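Home > Kitchen > Paint and Walls > Color and Prep

Wall color above a marble counter: undertone, sheen, and the joint at the back edge

Posted by Si-woo Ha, September 3, 2020

I am repainting the kitchen wall between the counter and the upper cabinets, plus the open wall at the end of the run. The counter is marble. The lower cabinets are a gray with some mauve in it, and they are staying as they are. The existing wall paint is an off-white that turned yellow near the range.

I have read through the older threads on the Brumanthorpe board and still have the following points open:

1. Undertone. The cabinet color reads gray in the morning and closer to purple under the ceiling lights. Every neutral I have tested goes green next to it. Should I test under the bulbs I have, or change the bulbs first?
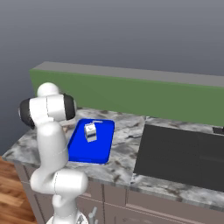
2. Sheen. The can I have is eggshell from Privard. The wall behind the sink gets wiped down most days. Is eggshell enough there, or does it need satin or semi-gloss? I would prefer one sheen for the whole room.

3. The back joint. There is no backsplash. Where the stone meets the wall there is old caulk that has pulled away in places. Do I paint first and caulk after, or the other way around? The open wall is drywall; the section behind the counter is older plaster with some hairline cracks.

4. A stronger color. My sister wants the end wall in a deep blue. I can go along with that if it can be done without the gray looking dirty.

Room faces north. One window, over the sink. Ceiling is flat white and will not be repainted.

Amparo Lozano

Taking these in your order.

Bulbs first, then samples. A gray with red or purple in it changes more under artificial light than a straight gray does. Settle on one color temperature for every fixture that lights the wall, including the ones under the uppers. Mixed bulbs will give you two wall colors and you will spend the money twice. After that, paint the samples on white card, two coats, and stand the cards against the cabinet doors. Do not paint samples onto the old yellowed wall. The surrounding color throws off your reading and you end up correcting for paint that is going away.

The green you are seeing is mostly contrast. Put a neutral with a slight yellow cast beside mauve and it will look green. Ask for a sample with a small amount of red in the tint. The formula is printed on the can label at most stores, so you can compare before buying. Check the cards once in daylight and once at night, and reject anything that fails either time.

The marble is less of a constraint than people expect. Hold the card flat against the wall directly behind the stone and look at it from standing height.
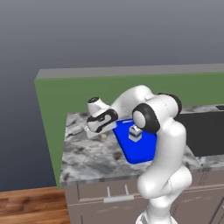 From there you will get some light bouncing up off the counter and onto the bottom of the wall, so the lowest part of the paint looks lighter than the rest. A polished surface does this more than a honed one. It is normal and you do not need to correct for it.

Sheen: eggshell will hold up on the end wall. Behind the sink I would use satin. Eggshell burnishes where it is rubbed, and the shiny patch cannot be cleaned off. Semi-gloss will show each repair in the plaster, particularly with light coming in low from the window. If you insist on one sheen, make it satin.

Order of work for the joint:

- Cut out the old caulk with a plastic tool. No metal blades against the stone.
- Wipe the stone with a pH-neutral cleaner. No vinegar. Acid etches marble and the dull mark is permanent short of refinishing.
- Mask the stone with low-tack tape.
- Fill, sand, prime, then two finish coats on the wall.
- Pull the tape, retape just off the joint, and run the new caulk last.

Use a sealant sold for natural stone. Some ordinary silicones leave an oily margin in marble that does not come out.

Bogdan Bratu

just use semi gloss everywhere, its a kitchen. did mine in January and it wipes clean. never bothered with primer

Wálter Restrepo

Agree with Amparo on nearly everything. Disagree with Bogdan on the primer. Yellowing near a range is usually grease film, and paint over grease will let go. Wash with a degreaser, rinse, let it dry overnight, then use a bonding primer on that section at least. Cover the counter before you start washing. Degreaser should stay off the stone as well.

On the hairline cracks: paper tape is overkill. Open them slightly with the corner of a scraper, fill with setting compound, sand, and spot prime. If a crack comes back within the year, the plaster is loose behind it and needs anchoring.

On the blue. Deep blue and gray work when both are flat, clean colors and the line between them is straight. The trouble comes when the gray has a brown cast, which the blue exaggerates. Yours leans mauve, so it should be safe, but check a card on the end wall against the cabinet side panel. 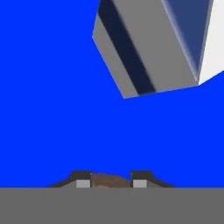
Royal blue over a flat medium gray.

Saturated blues cover poorly. Have the primer tinted gray and plan on a third coat. Keep a wet edge and cut in one wall at a time, or the roller overlap will show as darker bands. I would also end the blue at the inside corner and not wrap it onto the sink wall. With a north window, a deep blue behind the sink will take a lot of light out of the room.

The Traltadeo store near me stocks 10 ounce sample jars, enough for a large card with some left over.

Si-woo Ha

Thanks. Changing the bulbs first, then satin on the sink wall. Will test the blue on card before I commit to anything. Bogdan, I am going to prime.

Tagged: interior paint, marble, sheen, caulk, plaster repair

Contact | Copyright Brumanthorpe Home Help | Back to top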